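Painting & Decorating > Interior walls > "One coat" matt, has anyone had it work?

Started by dampsquib
Wed 1 January

Happy new year all. I've got a big plain wall to do in the back room and the man in the shop is pushing Galix One Coat at me. Pale grey, sort of leaning blue. He says one coat over old magnolia, no primer, touch dry in 2 hours. I have heard this kind of thing before. The same shop sold me Gristent filler that was meant not to shrink, and I was filling the filler by the weekend.

Has anyone used it on a whole wall, and I don't mean a test patch behind the door? This is the sort of shade I'm after. 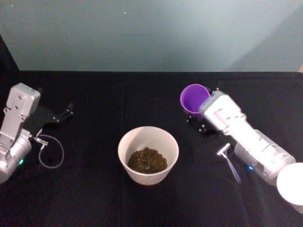 The wall is old plaster, sound as far as I can tell, last painted before we moved in. I'm not bothered about the odd nail hole. What I don't want is roller marks every time the sun comes round.

Replies

gloss_over wrote:
It's one coat if you put it on as thick as two. Read the coverage on the back of the tin, then read it on their ordinary matt, and work out what you're paying for.

Tamsin_K wrote:
I'll stick up for it. Did my hall in December, grey over cream, one coat, and I've had no complaints. You do have to load the roller properly and not keep going back over it.

gloss_over wrote:
Grey over cream in a hall with no window, was it?

Tamsin_K wrote:
There is a window, thank you. It's small.

plumb_bob wrote:
Don't judge any of these from the front with the big light on. Stand at one end and look along the wall when the light comes in from the side. Every flat paint looks fine until you do that. The other thing is that one grey turns into three greys depending on the time of day, so a colour card tells you next to nothing.
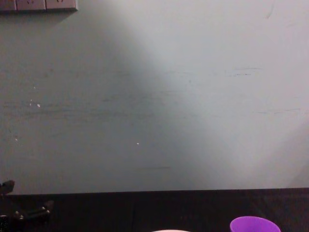

I'd put two coats of cheap trade matt on before I paid extra for a promise. First coat thinned a bit, leave it overnight whatever the tin says, second coat straight. Cut in round the sockets with the power off and the plates loosened.

dampsquib wrote:
Thanks. Overnight is a nuisance but I take the point. Is Norðdahl any better? My neighbour swears by it but she also swears by magnetic bracelets.

Inger Ásgeirsdóttir wrote:
I have used Norðdahl for years and it covers well. It is not cheap and they do not claim one coat. For me that is a point in their favour. The colour 414 is close to what you want, a cool grey, but buy the tester and paint a large piece of card. Move the card about the room for a few days.

gloss_over wrote:
It's fine. It's also the price of a decent pair of boots. I'm not convinced you could tell it from trade matt once it's on.

Inger Ásgeirsdóttir wrote:
I could tell when I wiped it. The trade matt went shiny where I rubbed and this did not.

gloss_over wrote:
Stop rubbing your walls then.

plumb_bob wrote:
She's right about the wiping, to be fair. Depends who lives there. With kids or a dog I'd pay for it. For a back room I wouldn't.

My one warning with cool greys is that they can look cold against anything pale and do better with something dark in front. Try that before you commit. 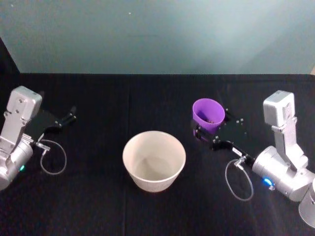 As for touching up, keep some of the same tin in a jar with the batch number on. A new tin of the same shade will show, I don't care what the label says.

Tamsin_K wrote:
Nobody has mentioned Firnis. They do a sealer that's meant to even out old plaster before you start.

gloss_over wrote:
Meant to.

dampsquib wrote:
I'm leaning towards trade matt, two coats, and a 414 tester to match against. If the shop can't mix it near enough I'll think again about the Norðdahl. Does anybody know if I need to sand the old paint first or just wash it?

plumb_bob wrote:
Wash it, rinse it, let it dry, quick rub with fine paper on any drips. Don't let him sell you a special cleaner.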